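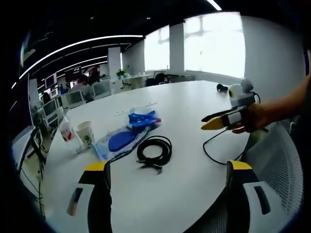
How to clear a shared office table (and coil the cables so they stay coiled)

Quick one, written between meetings. It covers the big table in the middle of the office, the one everybody dumps things on. Ours is a white rounded one. Same routine works on any table really.

You need: a bin bag, a damp cloth, a few reusable cable ties, one shallow tray. I use the Codano ties as they were in the cupboard. String is fine.

Time: 5 minutes if you don't stop to read the post.

Step 1. Cups first

Always cups first. They're what gets knocked over while you're busy with something else. Paper cups and clear plastic ones both, check for dregs, tip them down the sink and not in the bin (bin bags leak, ask me how I know). Stack same with same. Don't put a paper one inside a plastic one, they jam and then you're stood there pulling.

Bottles with a lid on can wait a minute. Anything still half full, move it to the owner's desk. Nobody about to claim it by 4pm, it goes.

Step 2. Packets and plastic bags

Pick up every plastic packet and feel it before binning. Flat ones fool you. We lost the spare feet for a Jernusau lamp stand that way, still in the bag, thrown out with the sandwich wrappers.

Empty: scrunch it, bin it.
Something inside: fold the top over, put it in the tray.
Something lying on top of it: keep the two together untill you know whether they belong together. Odd little pads and inserts are useless once they're parted from their packet.

Smooth out crumpled packaging if it has printing on. Could be the only instructions you've got.

Step 3. Cables

The long bit. Do not yank. Find the plug end first, then follow the cable back with your hand to see what it's attached to. If it's attached to something in use, leave it be and just move the slack away from the edge of the table, where sleeves catch it.

Loose ones:

Hold the plug end in one hand, leave a short tail hanging.
Make a loop as wide as your palm.
Next loop, roll the cable slightly between finger and thumb so it lies flat. If it springs into a figure of eight you've rolled it the wrong way, undo that loop and go again.
Carry on to the end. Tie round the middle, not at the end.
Plug stays sticking out so you can tell what sort it is without undoing the lot.
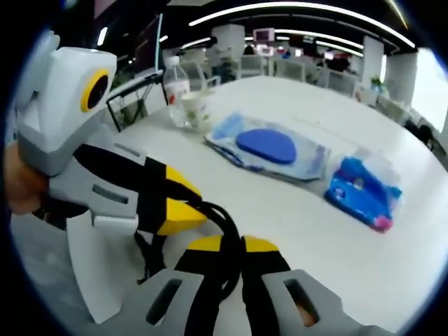

Don't wind too tight. A tight coil looks tidy but thick cables don't like it, and the bend near the plug is where they go first. Palm width, no smaller. Thin ones can go a bit smaller, three fingers.

Black cables all look the same so label them. Masking tape folded over to make a flag, biro, done. Write what it's for, "long one" is no help to anyone in October.

Step 4. Small stuff

Mice, pens, adaptors, lids. All in the tray. Don't sort it now, you'll be there till lunch. Tray goes on the shelf by the door and people fish out thier own things. Whatever's left after a fortnight goes in the drawer marked Wametti (old supplier, long gone, drawer's still handy).

Step 5. Wipe

White tops show everything. Damp cloth, middle outwards, then once round the edge. On a curved edge keep the cloth flat and walk round the table instead of reaching over, otherwise you miss the far side and lean in the wet bit.

Ring marks from cups: leave the cloth sitting on them while you do the rest, then rub. Cheap washing up liquid is enough. Dry with kitchen roll before anyone puts a laptop down.

Step 6. Put back only what lives there

For us that's the phone for the Jenkins room and a box of tissues. Everything else has a desk to go to. Water bottles go home with their owners.

If you've only got a minute: cups, then move cables off the edge. Leave the rest for later.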